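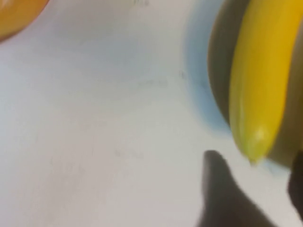
Orange auf Weiß, Beratungsraum der Stiftung Kullano

Ernährungsberatung im Alter: »Wir beginnen beim Einkauf«

Die Stiftung Kullano bietet seit neun Jahren Ernährungsberatung für ältere Menschen und pflegende Angehörige an. Im vergangenen Jahr wurden 683 Erstgespräche geführt, davon 172 als Hausbesuch. Über die Entwicklung des Angebots sprach die Redaktion am 12. Juli 2023 mit der Leiterin der Beratungsstelle, Analyn Mercado.

Den Anstoß geben nach ihrer Erfahrung meist die Angehörigen. »Die Tochter bemerkt, dass die Hosen nicht mehr sitzen, oder der Hausarzt spricht den Gewichtsverlust an«, erklärt Mercado. Viele Ratsuchende rechneten zunächst mit einer Liste verbotener Lebensmittel. Eine solche Liste werde in der Beratungsstelle nicht ausgegeben. Am Anfang stehe ein Gespräch über den Wochenablauf: wer einkauft, wer kocht, wann gegessen wird und mit wem.

Besondere Aufmerksamkeit gilt dem Alleinleben. Wer jahrzehntelang für eine Familie gekocht habe, tue sich mit kleinen Mengen oft schwer. »Dann gibt es drei Tage lang denselben Eintopf, am vierten Tag nur noch Brot«, so Mercado. Die Stiftung hat deshalb im Juni einen gemeinsamen Mittagstisch im Stadtteil Mestel eröffnet, der zweimal in der Woche stattfindet.

Auch Portionsgrößen sind regelmäßig Thema. Mercado spricht dabei ungern in Gramm. »Mit einem Teller und zwei Stück Obst kann jeder etwas anfangen. Mit einer Nährwerttabelle arbeiten wir erst, wenn eine ärztliche Diagnose das verlangt.«

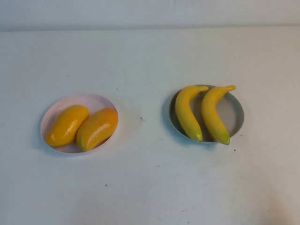
Finanzierung und Ausblick

Die Erstberatung ist kostenfrei. Für den Mittagstisch wird ein Beitrag erhoben, der auf Antrag entfallen kann. Der Ortsbeirat Dumlao hat für das laufende Jahr einen Zuschuss von 3.000 Euro bewilligt, mit dem Fahrtkosten bei Hausbesuchen gedeckt werden.

Edgardo Espiritu, der für die Stiftung die Verhandlungen mit den Gemeinden führt, hält eine mehrjährige Zusage für erforderlich. »Wir können eine Beraterin nicht jeweils nur bis Dezember einstellen«, erklärt er. Die Gespräche hierzu seien aufgenommen — ein Ergebnis liege noch nicht vor.

Offen ist ferner, ob die Sprechstunde auf weitere Ortsteile ausgedehnt wird. Mercado verweist auf die Wartezeit, die sich zuletzt verlängert habe, und möchte zunächst die bestehenden Termine absichern. Anmeldungen nimmt das Sekretariat vormittags telefonisch entgegen.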